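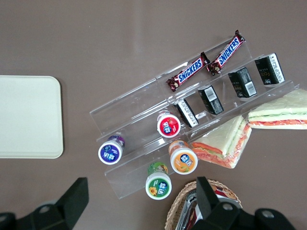
Right wrist camera: display rack, tray and basket.

Gripper opens by itself when the emergency stop is reset

Siebe Dewulf
Member, Grippers and End Effectors

Two-arm cell, Molness controllers, Pestora parallel grippers, one Dierckx safety relay for both arms. The job is a mock shop counter: snacks and drinks go between the racks, the baskets and the serving tray. Task sequencing is done in Tellbridge.

Fault as follows. If the emergency stop is pressed while the right gripper is holding something, the arm stops correctly and the gripper holds. When I release the button and press reset, the gripper opens fully, straight away, before the arm is enabled and before Tellbridge has reconnected. Whatever it was holding falls. On the last occasion it was a drink bottle, which landed on the acrylic rack and knocked over the others beside it. No damage, but I had my hand near the rack at the time, and the finger caught my knuckle on the way out. A bruise only.

The left gripper does not do it. I have tested both with a small box in the fingers, same height above the table.

Checked so far:
Both grippers report the same firmware, 16.
Swapped the communication cables at the controller. No change, the fault stays on the right.
Logged the command channel. There is no open command from Tellbridge. The first message it sends after a reset is a status request, and by then the fingers are already moving.
The 24 V supply to the right gripper drops out when the button is pressed. The left one stays up. I can't tell from the drawing whether that is intended.

Finger opening is set to 120 mm on both. Grip force is 40 N.

Is the gripper doing this by design, or is something wrong in the relay wiring? I would like to understand it before I run the cell again.

pkoller_maint
Member

Had something like it on an older unit. Update the firmware and do a factory reset of the gripper. Fixed mine.

hjorth.controls
Regular contributor

I would leave the firmware alone for now. You said both units are on the same version and only one misbehaves, and your last check already points at the cause.

A Pestora gripper runs a homing move when it powers up, if homing is set to automatic. Homing goes to the open end stop. It doesn't need a command from outside and it ignores the state of the arm. Your right gripper loses its 24 V on a stop, so every reset is a power-up. Your left gripper never loses supply, so it never homes. It holds on the stop because the spindle is self-locking, which is also why the fault stays hidden until the reset. 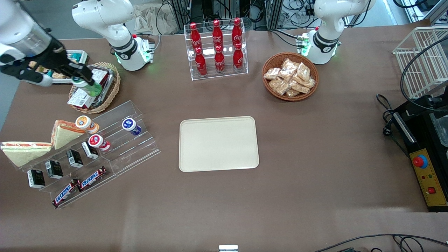
The thing to sort out first is which side is wired as intended. Open the Dierckx enclosure and trace the two gripper supply wires back to their terminals. My guess is that one of them is on the switched output and the other is on the permanent 24 V. Neither arrangement is automatically correct. It depends on your risk assessment. With a switched supply the fingers can't move during a stop, and that is usually what you want with people reaching in over the table. With a permanent supply you are relying on the controller to keep the gripper still.

If you keep the switched supply, and I would, do this on both sides:

1. Set the homing mode to manual in the gripper's setup page. Save it to the unit and not only to the session, otherwise it is lost at the next power-up.
2. In Tellbridge, add a homing step at the start of the recovery routine, behind an operator confirmation.
3. Set the homing speed to its lowest value.
4. Move the arm over the table or a basket before homing. Over a stepped rack anything dropped will take its neighbours with it.

Then test with an empty gripper, and after that with something soft. Repeat the stop and reset at least three times per arm. Keep your hands clear and stand where you can reach the button.

One more point. A reset must not start any motion by itself, gripper included. Write up the knuckle as an incident even if it is only a bruise, and tag the cell out until the test is done.

Siebe Dewulf

Traced it this afternoon. Right gripper is on the switched output, left gripper is on the permanent 24 V, and the drawing shows both as switched. The left one was moved when the enclosure was rebuilt in January and the drawing was never marked up.

I have put the left wire back on the switched terminal, and with automatic homing still on it then opened on reset exactly like the right. Homing is now manual on both. Three stops and resets per arm with empty fingers, then the same holding a wrapped sandwich. No movement on reset.

The setting did not survive the first time because I missed the save to the unit. Incident form is in. The recovery routine still needs the confirmation step, so the cell stays tagged out.

pkoller_maint

Factory reset would have put homing back to automatic, so ignore my post.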